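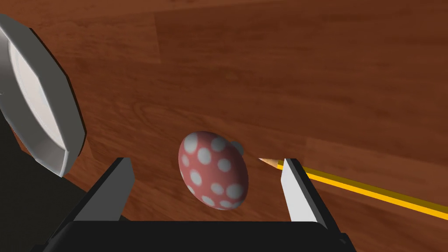 Egg Decorating in Noltcombe: A Local Customs Project
Nawal Ouazzani and Wael Farouk

1. Introduction

This report examines how households in Noltcombe decorate eggs in spring, and how far the habit has changed between generations. The work was carried out between January and April as part of the second-year course in local history.

2. Method

A short questionnaire was delivered to 589 homes, of which 555 lay within the old parish boundary. Longer interviews were held with 11 residents, the eldest of whom had attended the former school on Delent Road.

3. Findings

Older residents remembered boiling eggs in onion skins, which gave a brown or yellow shell. Spots and stripes were added with candle wax before dyeing. Bought colours became usual once the Keltell shop began to stock them. Only 4 of those interviewed still use wax.

4. Limits of the study

The questionnaire did not ask how long each family had lived in the town. Replies from the newer estates are therefore difficult to compare with the rest.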